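Nipon Limsakul
thread, unrolled

ok I have been promising a breakfast thread since January so let's do it. how I stopped skipping breakfast and then yelling at everyone by 11 am

background: I work early. out the door at 6, on the Umbridge bus, at my desk before the lights are all on. for years breakfast was coffee and whatever was in the vending machine (peanut butter crackers, always the peanut butter crackers)

my first try was overnight oats. everybody loves them, my sister loves them, I gave it a real shot. cold oats at 5:30 in the morning made me want to go back to bed – I'm sorry, I know some of you are very passionate about this

second try was the egg muffins you bake in a tin. great on the first day, fine on the second, and by the end of the week the whole fridge smelled like a diner and I was eating crackers again

then somebody at work mentioned she just eats instant oatmeal, like a kid, and adds stuff to it. that was the whole secret!! I felt so silly

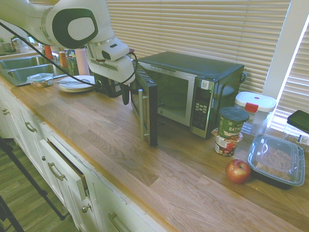

Last edited in January, 9:40 pm

so now it's oatmeal in the microwave most mornings. a cup if I'm running late, a real bowl if I'm not. if you use a bowl, use a BIG one. oatmeal climbs. I have cleaned that glass plate more times than I want to admit

stuff I add, in order of how much I like it: frozen blueberries, a spoon of peanut butter (can't quit it), chopped dates, a little salt. please add the salt. plain oats without salt taste like wet cardboard and people blame the oats

someone asked about protein. I stir in plain yogurt after it's cooked. before is a mistake, it goes grainy and weird

on money, because a few of you asked in my DMs: the vending machine plus the coffee place by the Nandent building was costing me 50 bucks a month easy. I went back through my card statements and over the year before I switched I'd spent 316 dollars at that coffee place alone. on muffins! dry ones!

oats by the bag are way cheaper than the cups, obviously. I still buy the cups for bad weeks and I'm not going to feel guilty about it

things that did not work for me: chia seeds (texture), protein powder (chalk), getting up 23 minutes earlier to cook something nice (lol)

things I'm still trying: savory oatmeal. my neighbor swears by soy sauce, a fried egg and green onion. I made it once and liked it more than I expected, but my brain kept waiting for it to be sweet. will report back

also yes I still drink too much coffee, that's a different thread

if you've got a breakfast you can eat half asleep with one hand, send it to me. no smoothies please, the blender wakes up the whole building and I have to see these people in the elevator

ok bus is here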